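My weekend at the Lokstead Winter Fair

2020-01-26

Since I moved to this region I have one rule for the month of January: I must leave the house at least once for something which is not work and not shopping. Last year I broke the rule. This year I went to the Winter Fair in Lokstead, two days, with a small backpack and my good boots, and I want to write down what I saw while I still remember it well.

Lokstead is 64 miles from my apartment. The bus goes only in the morning and in the evening, so if you want to come for the afternoon you need a car or a friend with a car. I took the morning bus. It was full of people with instrument cases, and one man had a big cake on his knees the whole way.

The fair takes place on the market square and in three buildings near to it: the old grain hall, the public library and the Paucar Theater. Entrance to the square is free. For the buildings you buy a wristband, which costs 5 dollars for both days. I found this very fair, as in my city you pay more for parking.

I started in the grain hall, where the craft people and the local clubs have their tables. It is a long room with bad heating, so everybody keeps the coat on. There was a knitting corner, a table for the repair of clocks and radios, a choir that looked for new tenors, and a lady who taught how to fold paper stars. I sat with her for a long time. My first star was not good. My second star I gave to the girl next to me, who needed one more for her chain.

At noon the brass band of Preditz played on the steps outside. Preditz is the next town up the valley, and I understood from the jokes that the two towns don't always love each other. The band played well, but the wind took away most of the trumpets. I ate a potato soup with smoked sausage from the second stand on the left side, and later I ate it again. The pancakes I can't recommend. They were thick and a little bit raw in the middle.
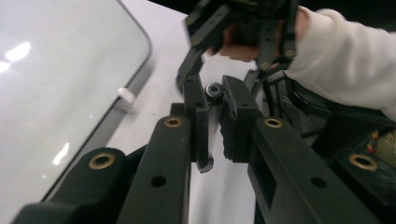 In the afternoon I went over to the library for a lecture about the history of the fair. The speaker was Solange Hamel, who grew up over a bakery on the square and now teaches history in the high school. She told us that this is the 77th winter fair, and that in the first years it was only a sale of tools and horse blankets. The dancing came later, after a very boring winter, as she said. She showed old posters on the wall and let us pass around a program with the prices of that time. I would have liked more chairs. Many people stood for the full hour, and I was one of them.

The evening belongs to the Paucar Theater. It is a pretty place with red seats, narrow for long legs. First came a comedy in one act about two neighbors and a fence. I didn't catch all the words because the actors spoke in the local way, but the people around me laughed a lot and I laughed a little after them. Then the seats in front were taken away and there was singing for everybody, with the words on a screen. I am shy with singing. After the third song I was less shy.

I slept at the Braduvon, a guesthouse behind the church. The room was simple and clean, with a window to the yard. Please be careful with the stairs, they are steep. Breakfast was bread, eggs, and a plum jam which I asked to buy, but they don't sell it.

The second day was quieter. In the morning there was a walk along the river with a guide for birds. We saw two herons and many ducks. When we came back, the square was already so crowded that I needed ten minutes to cross it. The woman at the wristband table told me they expected about 3000 visitors over the two days, and I believe her. The lantern parade started as soon as it got dark. Small children went in the front with lanterns they had made in school, then the band again, then everybody who wanted. I walked with the group from the bird walk as far as the bridge, where I had to turn off for my bus.

Some practical things if you think of going next year. Bring cash, as most stands don't take cards. Come early for the theater, because the seats have no numbers. There are toilets in the library and in the grain hall, and the ones in the library are warmer. Dogs are allowed on the square but not inside. The Braduvon takes reservations for the fair from August, by phone only, and it has very few rooms, so call in the first days of the month.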